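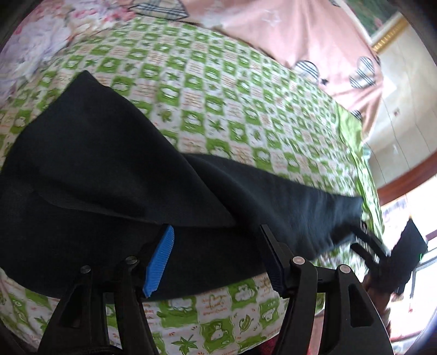

Unit 6: Good Practice for Hand-Held Grippers on Cloth

Course notes, Fouad Helmy, Clundcombe

These rules cover folding and spreading tasks on beds and other soft surfaces. Read them before the May practical.

1. Check the finger pads before each session. Wipe off lint and replace any pad with worn ridges.

2. Close on the cloth only as far as needed to hold it. Dark fabric hides creases, so look from a low angle before you decide a fold is flat.

3. Agree on who moves first when 2 grippers share a garment. The other one holds still until the move is done.

4. Keep fingers and loose sleeves out of the jaws. Hold the device by its handle.

5. Watch for trim and metal ornaments. Grip plain fabric next to them.

6. A patterned sheet may stay on the bed. Write the pattern in the log.

7. Stop after 43 trials and check the pivot screws. Service is due at 2000 trials.

Failed folds stay in the log. Mark them F and carry on with the next trial number. 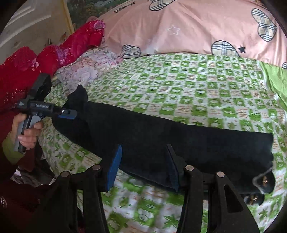

Fig. 2. Folded black garment on a checked sheet, with hand-held grippers.

Related items
Unit 5: The Planus log sheet
Unit 7: Rigid objects and the Amrani checklist
Nikus pad replacement guide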